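4.2 Lodging, lifts and the problem of the wet glove

The two ski areas in our study sit on opposite sides of the same ridge and have very little else in common. Cillham is a lift-served resort with a village at its foot, a parking structure, and a fondue restaurant that most respondents mentioned and few praised. Fikbridge is a single lodge reached by snowcat, with beds for 20 guests and a drying room that everybody praised. We picked them as a pair on purpose. Snow, slope angle and weather are near enough the same on both sides, so whatever makes a guest come back to one and swear off the other has to be found indoors, or in the line for something.

We collected 82 completed questionnaires over one season, most of them filled in between dinner and bed. This hour has known effects on handwriting. Respondents were asked to list, in their own words, the moments of the day they would remember, and then the moments they would pay to have removed. The second list was longer at both sites. Skiing itself took up most of the first list and almost none of the second, even among guests who had spent the afternoon in flat light looking for a lost ski.

What filled the second list was clothing. Guests wrote about damp liners, boots that would not close, goggles left on the wrong hook, and the walk from the locker to the snow. One Cillham guest gave the locker room a full page and the mountain four words. We had planned a single code for "equipment" and ended up with nine, which the second coder accepted with less grace than we had hoped. 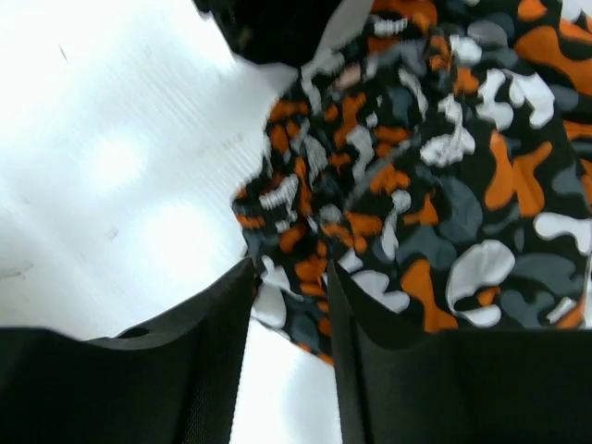 Figure 3. Patterned fabric in orange, white, slate grey and black, wrinkled toward the left and flatter toward the right.

The codes were then sorted by who could have done something about the complaint. A jacket that leaks belongs to the guest. A jacket that was dry at breakfast, hung on a cold rack at lunch and handed back stiff belongs to the operator, whatever the sign above the rack says about liability. At Cillham the sign is large and has been laminated twice. By this measure, operator-side complaints outnumbered guest-side complaints at Cillham, while at Fikbridge the order was reversed. Fikbridge guests blamed themselves for nearly everything, including the wind.

We do not read this as proof that small lodges are better run. Guests at Fikbridge eat with the guides, share a stove with them, and hear at length why the morning pickup was late. By the time the questionnaire comes round, a complaint has usually been talked over and forgiven, or at least turned into an anecdote. The Cillham guest has only an app, which thanks them for their feedback before they have given any. Earlier work by the Ansari group on hut guests found the same softening effect and called it "social absorption." We have used their term throughout and tried to keep a straight face.
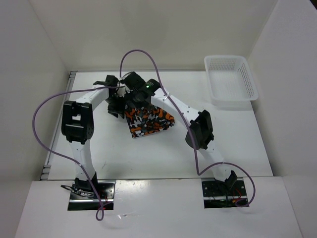 Figure 4. Folded camouflage-patterned cloth on a white work surface, with two robot arms meeting over it.

A second difference lies in how the day is divided. Under the Jandska scheme, which we adopted after our own scheme collapsed in October, the ski day is cut into "moving," "waiting" and "fussing." Waiting covers lifts, snowcats and other people. Fussing covers everything a guest does to clothing or gear while not skiing, and it turned out to be the most reliable category in the data. The coders disagreed on waiting, since a guest in a lift line who is also hunting for a pass could fairly be placed in either group. They hardly ever disagreed on fussing. Apparently one knows it on sight.

Fussing time was longer at Fikbridge and was resented less. Guests there dressed together in one room, beginning at 7:30, and described the half hour as part of the trip. At Cillham the same work was done alone on a bench, often next to a stranger's wet socks, and was described as time lost. Managers at both sites had assumed that shortening this stage would raise satisfaction. Our data support them at Cillham only. When Fikbridge tried staggered dressing times for a week in midseason, the guests ignored the schedule and crowded in together anyway, and the lodge dropped the trial before we could code it.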